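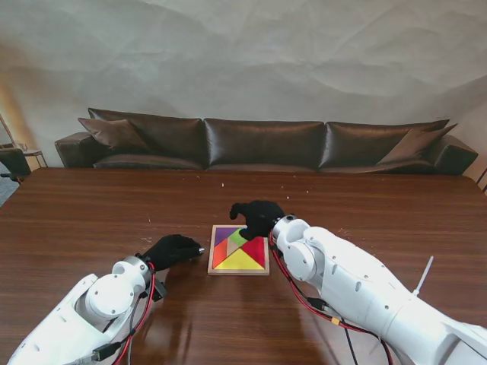
What age are your tangrams for?
Most children can start at age 4 with a grown-up beside them. We have no upper limit, and a good share of our orders come from adults buying for themselves.

About Tipoki

Tipoki is a small puzzle workshop and lending library on the ground floor of the old Drekum building. Ngaio Katene and Jirayu Wattanapong opened it after years of running a puzzle table at the Tuesday market. We make tangrams and other tray puzzles out of wood, and we lend them to schools, libraries and clinics in the area.

The library holds some 370 puzzles. A school can borrow up to a crate at a time and keep it for three weeks. Piyumi Selvanayagam handles the bookings and checks every tray when it comes back, so please tell her if a piece is missing. She can usually match the color. 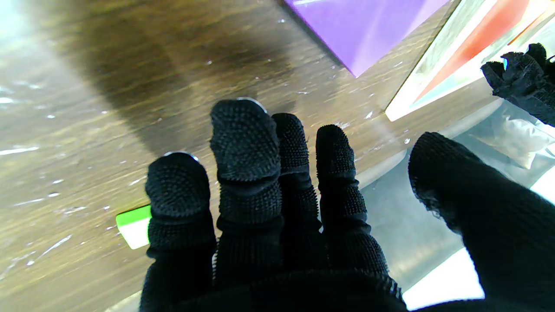
Black knit glove with a nubby grip on the fingertips.

Jarrah Stubbs cuts the pieces and Genivaldo Bastos does the sanding and paint. Each set is put together once by hand before it is packed. If a piece sticks in the tray, it goes back for more sanding.

Our tangrams come in a square tray with a raised border, and the colored pieces fit inside it.

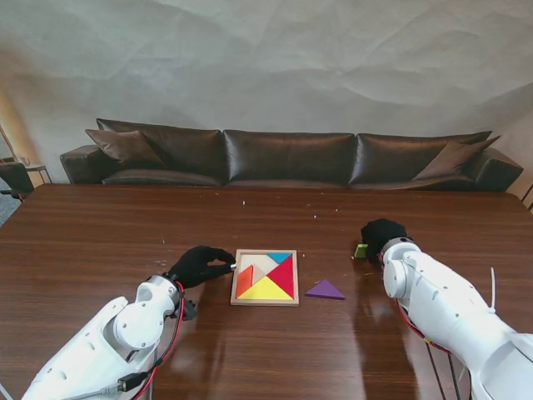 We also sell single pieces, which saves replacing a whole set when one goes behind the couch. Tell us the shape and the color when you order.

The shop is open from 10 to 4 on weekdays. We close for 2 weeks in May.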